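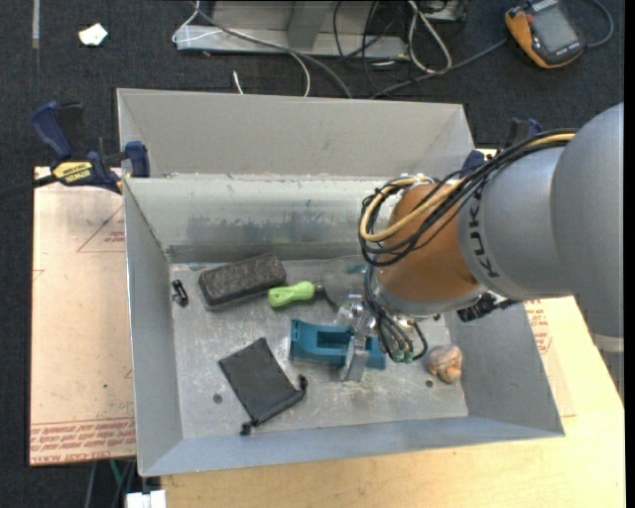
Grey metal bin, smears on the back wall, blotches on the floor

Tandora
Anyone know how to shift whitish blotches from a bare metal floor like this? The dark streaks on the lower back wall bother me less.

Woravard
Could be limescale. White vinegar, leave it 8 minutes, rinse, dry with a cloth.

Marti28
I wouldn't. The floor is scratched all over and vinegar can dull bare metal. Washing-up liquid and a soft brush first.

Woravard
Used it for years on mine — no dulling.

Tenside
Depends on the metal. Try a corner, and keep water out of those two small holes.

Tandora
Washing-up liquid first, then. Will report back in May.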